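Flisine cake pan, 8 inch, loose bottom

I bought this pan in October and have baked 7 cakes in it: five sponges and two cheesecakes. The sides are straight and the base lifts out cleanly if you grease the rim. Thin batter leaks a little.

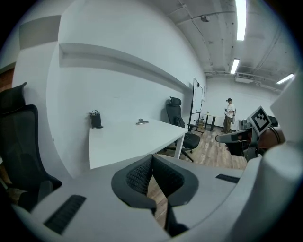
Elin Prosser had no leaks with hers, but she lines it with one big sheet of parchment that comes up over the sides. I tried that on the second cheesecake and it held, though the edges came out creased.

Browning is even. My sponges were done five minutes sooner than in my old Jemero pan, so check early.
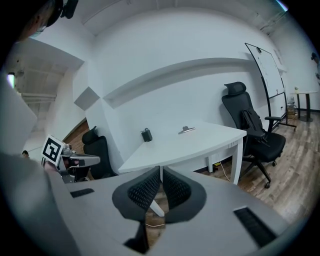
Cleaning is easy apart from the groove where the base sits. Crumbs pack in there and need a brush. I would buy it again for sponges.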